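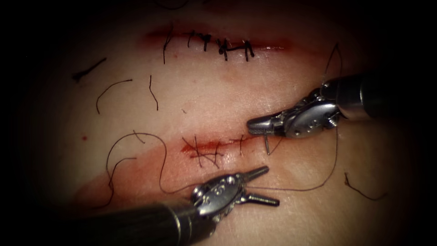 Lestard have completed their recruiting for next season with four more signings, taking the women's handball club's intake to 10 and leaving head coach Oleksandra Hordiienko with a squad that looks very different from the one that finished second from bottom in spring.

Six of the new players had already agreed terms before the early registration window shut in November. The remaining four put their names to contracts this week, two of them turning down Prulberg, who had been after a left back for most of the winter.

The pick of the late group is Halyna Levchenko, a 19-year-old left back who came through the junior side at Zinchenko and was that club's top scorer in the regional youth league last season. She had visited both Lestard and Prulberg and was expected to choose the latter, where she would have joined two former team-mates.

"I liked the training here and I liked that I was told straight what I'd be doing," Levchenko said. "I'll be on the bench to start with. I know that. I want to play left back and they want me at left back, so that was most of it."

The other three are a goalkeeper, a line player and a right winger, all under 22. The goalkeeper arrives from Riltton, where she shared the shirt for two seasons, and will compete with last year's number two after the club's first choice retired with a knee problem.

Hordiienko took over in the summer with five games of the previous campaign's makeup fixtures still unplayed, and lost four of them. She said at the time that the squad was short in nearly every position and repeated it when asked about the size of the intake.

"We had one left-handed player in the whole group," she said. "You can't run a proper attack like that for a full season. Teams worked it out by October and just sat across to the other side. We've got three now."

She would not be drawn on who might leave. Lestard can register 18 players for league matches and at present have 21 under contract, including two who are out on loan until the end of the season. One of the loans, a centre back, is understood to want a permanent move.

The club has also put up season ticket prices for the first time in three years. An adult ticket rises by 10 per cent, while under-16s will still get in free with an adult. Lestard sold 300 season tickets last year and drew their best crowd, just short of 2000, for the home match against Prulberg. The hall holds 2500 with the end stand open, and the club says it will be open for every home league game instead of only the derby.

Prulberg, who finished third, have signed only three players so far. Their coach said last month that he was happy with the group he had and would wait for the second window before looking again. Riltton have brought in five and are still looking for a goalkeeper.

Zinchenko, promoted as champions of the second division, have yet to announce anybody. They lose Levchenko and their captain, who has stopped playing to take up a coaching post with the club's under-14s.

Lestard's new players will report for pre-season with the rest of the squad, apart from the right winger, who has school exams and will join a fortnight later. Three friendlies have been arranged, two at home and one away at Riltton, with throw-off in all three at 6.30pm. Entry to the home friendlies is free for season ticket holders and tickets for everyone else will be sold on the door.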